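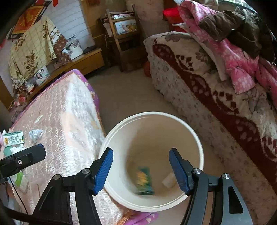
Waste Buckets in Bedrooms and Narrow Passages

Scope

These notes cover open buckets used for dry waste in sleeping rooms, mainly where the only free floor is the strip between a bed and a table. Kitchen and bathroom waste are handled on separate pages. Food scraps, liquids and anything greasy should go to the kitchen bin.

Choosing the bucket

A large round bucket is easier to live with in a passage than a square bin. It has no corners to catch a shin or a hanging bedspread, and it can be turned any way when it is put back. Look for a thick raised rim. A thin edge flexes when the bucket is lifted by one side, and a liner slips off it.

White or another pale color is preferred for the inside. A dark-green snack packet shows up at once against a white base, and so do stains. The drawback is that small white paper scraps are easy to miss, so tip the bucket toward the light before deciding that it is clear.

A smooth interior wall matters more than the outside finish. Ribs and molded lettering hold dust and hair.

Placement

Measure the passage at its narrowest point with the bedding hanging as it normally does. Subtract the width of the bucket at the rim, not the base. If less than 12 inches remains, move the bucket to the foot of the bed or the end of the table.

Keep loose cloth away from the base. Fringed covers and table borders get trapped under a bucket when it is set down, and the next person to lift it pulls the cloth along, with whatever is standing on it. Fold the cloth back first, then place the bucket.

Cables that hang from a table should be clipped to the rear leg. The Natetar adhesive clips hold on painted wood. They do not hold on fabric or on soft plastic sheet.

Liners

For dry waste a liner is optional. Without one, the bucket needs washing more often, but packets and paper can be picked out by hand and sorted. With one, fold at least 3 inches over the rim and press the air out from the bottom up. Funico round liners fit most large buckets. The square type bunches on one side and leaves a pocket where small scraps collect.

Emptying

1. Remove light packets and paper first. A packet pressed flat takes far less room in the main bin than one left full of air.
2. Check packets for crumbs. Shake these out in the kitchen.
3. Tip the remaining dust onto a sheet of newspaper and fold it closed.
4. Wipe the rim, inside and outside.

A bedroom bucket can be left up to 4 days if the contents are dry. In July and August, shorten this if ants have been seen in the room.

Washing

Mix 500 ml of warm water with a teaspoon of dish soap. Work from the rim down with a soft cloth. Scouring pads scratch the wall, and the scratches turn gray. Rinse, then stand the bucket upside down on two battens so that air can get under the rim. Do not put it back on a rug or cloth while the base is damp.

Plastic table covers next to the bucket

Clear quilted sheet protects a cloth but holds crumbs in the texture. Wipe it along the lines of the pattern and then across them. The hanging side picks up splashes and dust and is usually skipped. Bhatt cut-to-length sheet and the heavier Trinddale grade are both cleaned the same way. Lift the sheet once a month and let the cloth beneath it air.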